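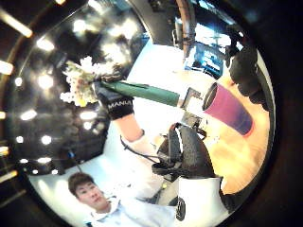

Okay, long thread about time sync, because I have spent most of March and then most of the fall on it and I would love for someone else to get a head start. Grab a coffee, I do go on a bit!

1/ Some background. I look after the software that turns hand demonstrations into training data for our manipulation policies. Finger poses come in on one stream, fisheye video on another, wrist tracking on a third. Three clocks, and each one is quite sure of itself.

2/ Our recorder is called Osden, and for its first year it did the obvious thing and stamped every message when it arrived. This is fine for picking up a box. It is much less fine for flower arranging, where the fingers close on a stem in a blink and everything after that depends on when.

3/ I replayed 200 episodes side by side and the glove data was running 18 frames behind the video in the worst of them. Eighteen! The policy was learning to close its hand on a stem that had already been lifted. No wonder it looked so thoughtful all the time.

4/ So, first fix: stamp at the source wherever the device lets you, and keep the arrival time too as a second column. Please keep both. I threw the arrival times away once to save disk space and have regretted it ever since.

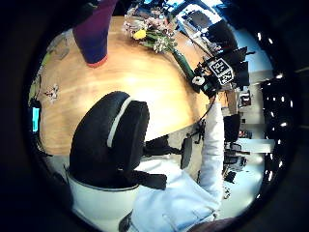
5/ Second fix, and this one I'm fond of – we estimate the leftover offset from the motion itself. Wrist speed from the tracker, wrist speed from the video, slide one along the other until they line up. A little wave at the start of each episode gives you a lovely clean peak to work with.

6/ Flowers turned out to be a rotten test for the video half of this (and so a very good one). Thin stems, petals that bend, shiny tabletops, ceiling lights all over the fisheye. Our tracker, Guerra, would grab a bright reflection and follow it happily for a second or two. We now mask anything saturated before it gets a vote.

7/ Third thing is dull but it saved us: a check that runs when you press stop. If the offset drifted by more than 14 milliseconds over the episode, you get told right then, while the bouquet is still within reach, and you can simply do it again.

8/ We have 3,000 older episodes that went through the old path. Jindberg, the batch job, is re-aligning them now. The ones with no clear peak go in a separate folder and I'm going through those by hand in the evenings, with the radio on. It's quite peaceful.

9/ Still unsolved: long pauses. If a person stands there deciding where the next stem goes, there's no motion to line up, and the clocks wander off while they think. I'm trying a piecewise fit in a branch of Skonton, our planning repo, which is the wrong home for it, I know, I know.

10/ If you've handled pauses some nicer way, my replies are open and I read all of them, even the long ones. Especially the long ones. I'll add the masking settings underneath once I've cleaned up my comments in that file.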